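Mariann Vörös
11 de fevereiro de 2021

Fio rápido sobre a compra da garra pro laboratório, porque prometi em setembro e fui empurrando. Vai sem revisão, tô entre duas reuniões.

12 comentários · 7 compartilhamentos

Contexto pra quem chegou agora: orçamento de equipamento fechado em 2.000 euros. Fechado mesmo, já pedi, já chorei. O que a gente quer: garra paralela de dois dedos, adaptador pro punho do braço, cabo decente.

Duas propostas na mesa. Jerker e Halász. Pedi uma terceira pra Jundora e até hoje nada, nem aquele email automático de "recebemos sua mensagem".

Halász: 2.396 euros. Garra, adaptador, cabo, jogo extra de dedos. Bonito. Fora do orçamento. Perguntei se tiravam o jogo extra, disseram que o kit é fechado. Perguntei de novo com outras palavras, mesma resposta.

3 comentários

Jerker: cabe nos 2.000, mas sem adaptador. E o adaptador "sob consulta". Odeio sob consulta. Consultei, faz 4 dias.

Pergunta que mais recebi por mensagem: por que não compra logo e testa depois? Porque o pessoal de Skolesholm fez exatamente isso e ficou com uma garra que bate na bancada toda vez que o braço desce inclinado. Linda, na caixa, parada na prateleira.

Então antes de assinar qualquer coisa tô rodando tudo em simulação. Cozinha virtual, bancada, parede de azulejo, piso. Modelo genérico de garra, dedos retos, câmera no punho. De graça, fora as minhas noites.

5 comentários · 2 compartilhamentos

O que eu olho: quanto os dedos tapam a visão da câmera, quanto espaço sobra do lado do corpo da garra, o que acontece quando o punho gira demais. Coisa que nenhuma ficha técnica responde. A ficha técnica fala de força e curso, e só. 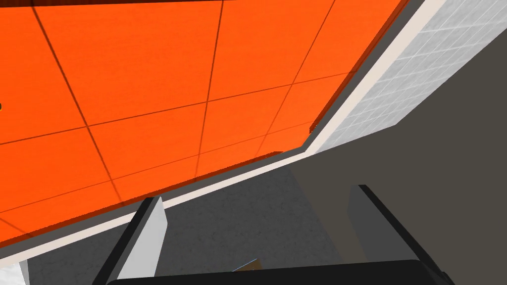
Simulação de ontem: os dois dedos embaixo, o piso cinza no vão entre eles e o laranja quadriculado lá em cima, todo torto.

Com o punho nesse ângulo os dedos e o corpo comem a parte de baixo da vista. Em cima ainda dá pra ver bastante coisa. Pra mim isso pesa na planilha: se a câmera do punho não basta, tem que entrar uma segunda, fixa, e a segunda câmera NÃO tá nos 2.000.

9 comentários

Aí a conta muda toda. Câmera + suporte + cabo longo (o cabo longo sempre esquecem, eu esqueci no orçamento passado e saiu do dinheiro de material de consumo, levei bronca até a primavera).

Respondendo o comentário sobre dedo mais fino: sim, dá pra imprimir. Já imprimimos pro braço antigo. Mas o dedo impresso flexiona quando pega coisa pesada, e peça de reposição também é hora de alguém. Hora de gente ninguém põe na planilha. Eu pus. A chefia tirou.

Lista do que vou exigir por escrito dos dois fornecedores, podem copiar:
- desenho com cotas do corpo, não só dos dedos
- adaptador com preço, número, euro, nada de consulta
- prazo de entrega contando do pedido e não do "processamento"
- modelo 3D pra simulação, sem ter que assinar contrato de sigilo de doze páginas
- quem paga o frete se voltar

21 comentários · 7 compartilhamentos

O modelo 3D é o que mais pega. A Halász mandou no mesmo dia, ponto pra eles. A Jerker mandou um PDF. Um PDF com uma foto. Pedi o arquivo de novo e colocaram mais três pessoas em cópia, vamos ver.

Alguém perguntou de usada. Olhei. Achei uma por um preço ótimo, sem nota e sem garantia, o setor de compras nem abre o email. Se você é de empresa pequena e pode comprar usada, inveja sincera.

Plano por enquanto: mais 7 poses na simulação, todas com o punho bem inclinado, com o modelo da Halász no lugar do genérico. Se a vista ficar aceitavel em quase todas, esqueço a segunda câmera e vou brigar pelos 396 que faltam. Se não ficar, volto pra Jerker e rezo pelo adaptador.

4 comentários

Ah, e dividir a compra em duas notas não pode, já perguntei, parem de sugerir isso em público kkkk

Quem já comprou adaptador da Jerker e lembra quanto pagou, me chama no privado por favor. Preciso do número antes de fechar a planilha.

6 comentários · 1 compartilhamento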